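Witside to move shoe labels to foot length in millimeters

Witside will change the size labeling on its adult footwear starting in July, replacing the current mix of U.S. and European sizes with a single foot length given in millimeters. U.S. sizes will stay on the box in smaller type for at least two seasons. European sizes will be dropped from the box but kept on the tongue label where the supplier already prints them.

The change covers 993 styles, including all of the chain's own-brand casual and work shoes and most of the lines it buys from outside suppliers. Children's shoes are excluded for now. So are sandals with an open heel, which the company sizes in full steps and says it will handle separately.

Raghda Yammine, who heads product data at Witside, said the main problem was that the same printed size meant different things depending on the factory. In an internal check of own-brand shoes marked with the same U.S. size, the usable inside length varied by up to 14 millimeters between the shortest and the longest. Part of that gap came from toe shape, since a pointed toe needs extra length that the foot does not fill. The rest came from suppliers using different conversion tables.

"A conversion table is fine if everyone uses the same one," Yammine said. "We had several in circulation, and two of them disagreed with each other at the half sizes."

Under the new system, the number on the box refers to the length of the foot the shoe is meant to fit. It does not refer to the inside length of the shoe or to the length of the last, the form on which the shoe is built. The distinction matters to suppliers, several of whom had been sending last length in the same data field. Last length includes an allowance for toe room, and that allowance differs between a dress shoe and a work boot.

Width will be shown as a letter after the length. Witside currently stocks a single width in most styles, and Yammine said the label change does not mean that more widths are coming. The letter is meant to make existing differences visible on the box, chiefly in the work range, where some boots are built wider than the standard fit and have been sold without any marking to say so.

Suppliers were sent the new specification in the spring. It sets out where on the foot the length is taken, heel to longest toe with weight on both feet, and requires each style to be checked on a sample pair before the first shipment. Where the longest toe is the second toe, that is the one used. The older specification did not say, and at least one supplier had measured to the big toe in every case.

Hrnčiar, which makes a large part of the own-brand leather line, has already changed over. It told Witside that the work was mostly clerical for existing lasts. New patterns were needed for a handful of styles in which the half sizes had been made by changing the insole thickness and leaving the last alone. Those styles will return to stores later in the season under new style numbers.

Relabeling of existing stock is being done at the Asirport distribution center. Cartons are opened, the end label on each box is covered with a new one, and the carton is resealed with a colored strip so that store staff can tell which stock has been through. The strip is also recorded in the inventory system, supplied by Movutix, so that old and new labels for the same style are not counted as separate items. The center is working on the relabeling from early morning until 2 p.m., before outbound loading begins.

Hussam Najjar, operations manager at Asirport, said the order of work follows rate of sale. Fast-moving styles are done first, and slow stock will be relabeled only when a store asks for it. Boxes already on store shelves will not be recalled. Stores will receive sheets of labels and a printed list matching each old size to the new length by style.

"The list has to be by style. A general chart on the wall would put us back where we started," Najjar said.

He said the first batch of labels had to be reprinted. The adhesive held well on plain cardboard but lifted at the corners on coated boxes, and the barcode on a lifted label would not scan. The replacement stock uses a stronger adhesive and a slightly larger margin around the barcode. No shipments were delayed, but 20 pallets were held back for a second pass.

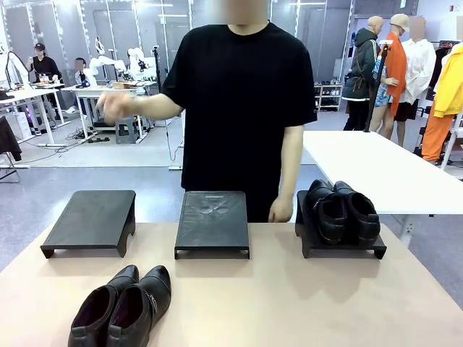 Customers will be able to have their feet measured in stores, as before. The measuring devices now in use show U.S. sizes only, and these are being fitted with a second scale in millimeters. Staff have been told to measure both feet and to use the longer one. They have also been told to read the length as it stands, without adding room for growth or thick socks, which the new figure already leaves space for in the shoe.

Online, shoppers who have bought from Witside before will see their earlier U.S. size next to the new length. The site will not convert it automatically at checkout. Yammine said an automatic conversion was tested and dropped because it carried forward the errors of the old tables. A customer who had been buying a half size too large to make up for a short style would have been given the wrong length in every other style.

Returns will be the main measure of whether the change has worked. According to the company, 31 percent of the footwear sent back from online orders last year was marked by the customer as too long or too short. Witside has not published a target. It plans to compare return rates by style, leaving out those where the last was also changed, and to look at the work range separately because of the width marking.

The exchange period for shoes bought under the old labels stays the same. A pair bought with an old label can be exchanged for a relabeled pair in the same style, and receipts will show both sizes until the end of the changeover. Gift cards and store credit are not affected.

A decision on children's shoes is expected after the winter season. Yammine said those lines come from a different group of suppliers, some of whom already mark foot length inside the shoe.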